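What We Saw at the Bradcombe Robotics Open Day
Student project report, Automation Basics
By Marlene Engelhardt and Arne Buschmann

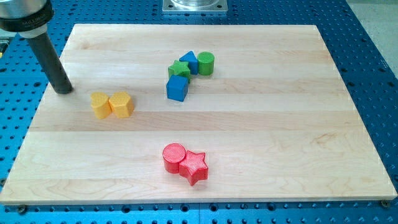
Our class project this term was to visit a place where robots are used or studied and write up one demonstration in detail. We picked the open day at Bradcombe on July 22, 2024, and we are so glad we did! The bus from Mutdale takes most of an hour, and we still got there before the doors opened.

There were stations all over the hall, but the one we kept going back to was the block table run by the Vellix student lab. The robot arm works over a maple board fixed to a blue metal table full of holes, and the job is to push small colored blocks where you ask for them. It doesn't pick anything up. The tool is a plain dark rod with a rounded tip, so every move is a push or a nudge (harder than it sounds, we tried it later with a pencil at home and kept knocking things over).

Visitors could give the arm a short instruction, and Arne went first. He asked for the colors to be kept apart. Our photo has the two yellow blocks together on the left near the tip, the red star touching the red cylinder closer to the front, and the blue and green ones bunched up in one group toward the back. Arne wanted blue and green split too, and we spent a good while talking about how you would even start on that. The green star and the blue cube are right next to each other, so a push on one could easily move the other.

Marlene was more interested in the shapes. A cube has flat sides you can push square on. A cylinder can roll around the tip, and a star has points and hollows, so the spot where the rod touches it matters a lot. The guide told us that the lab uses a program called Mak to plan the pushes, and that they had recorded 2,938 of them before the open day. Each instruction is allowed up to 100 pushes, and then the arm stops and waits for a person.

We also asked about cost. The wooden board and the blocks came to less than 600 dollars, which surprised us, but the arm is a different story and they only get to use it because three classes share it.

What we would change: we should have brought a notebook with bigger pages, and we should have asked how the program knows where a block is when another one is in front of it. Marlene wrote to the lab with that question and we will add the answer when it comes. In September we want to build our own small version with a hand-moved stick and a phone on a stand, and let the younger students try giving the instructions.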